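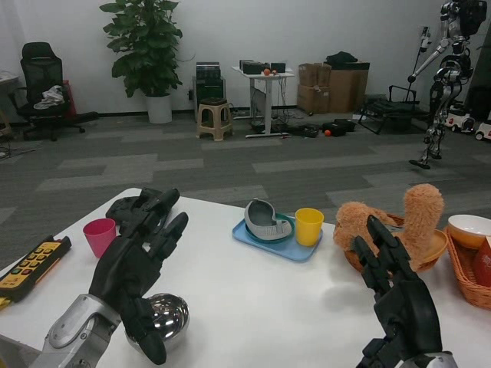
Edgars Kivi wrote on 2025-02-22:

> Could the list please confirm where the cups are to be put when the Costello room table is cleared? The July notice says baskets for everything, yet I find the yellow cup on the light blue tray and the pink one standing on the table itself. I should also like to know whether the tray may be moved to Irndale once tidying has finished.

Dear members,

The office thanks Mr. Kivi for his enquiry and wishes to clarify the arrangements for the shared table.

Cups may stand on the tray or directly on the table while the room is in use. At the close of a booking they are to be rinsed and returned to cupboard 16. The July notice applied to soft toys and bowls only, and its wording will be amended.

The plush toy belongs in the round basket. Bowls are kept in the larger basket at the right-hand end. The tray is on the Costello inventory and may not be lent to Irndale or Flesthorpe without a signed form.

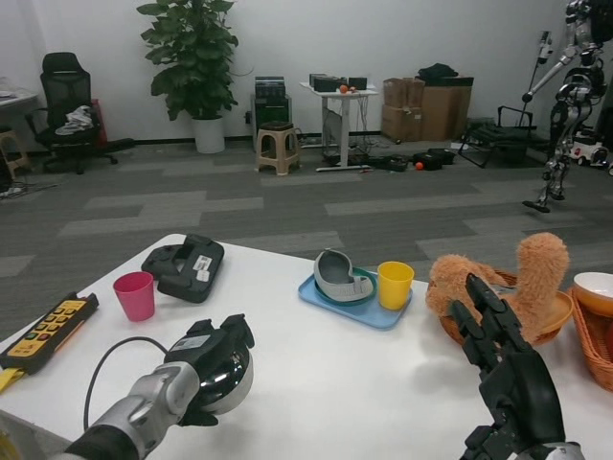 Ivars Raudsepp asks that the baskets be kept off the carpet at all times, as the wicker has begun to fray at the base. The office supports this request. Members are further reminded that:

- clothing left on the office chair will be held for 30 days and then donated;
- the plant is watered under the existing roster, and additional watering is discouraged;
- the stool with the dark cushion is to remain in the room.

Replacement baskets in the same colour may be requested from Misine using form 23. Requests should state the room and the approximate dimensions required.

Regards,
Room Bookings Office
Costello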